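Recogedor de mango largo Lemma: lo que promete y lo que hace

Valoración: 6 sobre 10
Por Jhun Sebastian

Desconfío de los utensilios de limpieza que vienen con folleto. Un recogedor es una pala con un palo, y cuando el fabricante necesita cuatro párrafos para contarlo me pongo en guardia. El de Lemma trae folleto, plegado en tres, con la palabra "ergonómico" repetida en cada cara. Lo compré en noviembre, en la ferretería Ballaldale, modelo 3114, azul, por 9 euros.

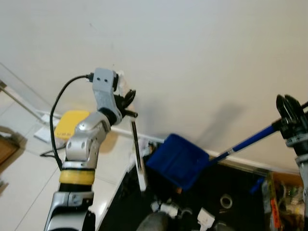
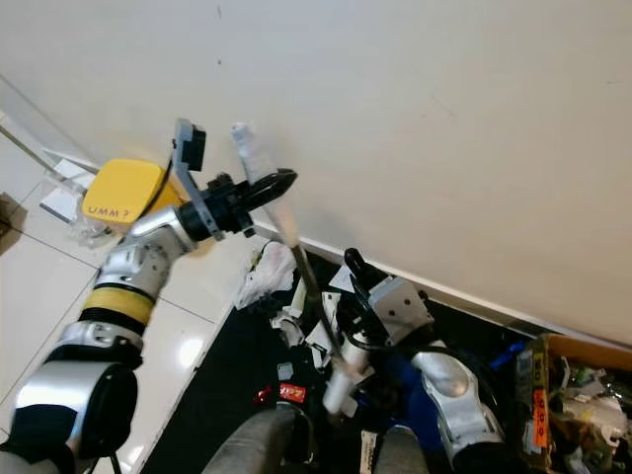 Empiezo por el mango, que es por lo que se paga. Mide 80 centímetros según la etiqueta y no tengo motivos para dudarlo. Para mi altura se queda justo: barro sin agacharme del todo, pero la espalda la doblo igual. A mi hija le va perfecto. Si pasáis del metro ochenta, probadlo en la tienda antes de creeros lo de "ergonómico".

La unión entre el mango y la pala me daba mala espina y me la sigue dando. Encaja a presión y con el uso ha cogido un poco de holgura. No se ha soltado nunca, eso hay que decirlo, aunque cada tanto le doy un apretón por si acaso. En el anterior, un Werarham bastante más caro, esa pieza iba con rosca y duró años.

La pala cumple con lo gordo: migas, pelusas, tierra de las macetas. Con el polvo fino pasa lo de siempre, queda una rayita en el suelo y hay que retroceder y repetir dos o tres veces. En baldosa lisa se nota menos. En las juntas, paciencia. El folleto habla de un "borde de contacto total" y yo ese contacto total no lo he encontrado todavía.

El plástico se lava bien bajo el grifo y no se ha rayado demasiado. Se carga de electricidad estática, eso sí, y los pelos del gato se quedan pegados al vaciarlo. Acabo quitándolos con la mano.

Guardarlo es otra historia. De pie contra la pared resbala en cuanto alguien pasa cerca, así que ha terminado colgado de un gancho Vitis que compré aparte.

¿Lo volvería a comprar? A ese precio, puede. Si lo suben, no. Me falta ver cómo llega esa unión al verano.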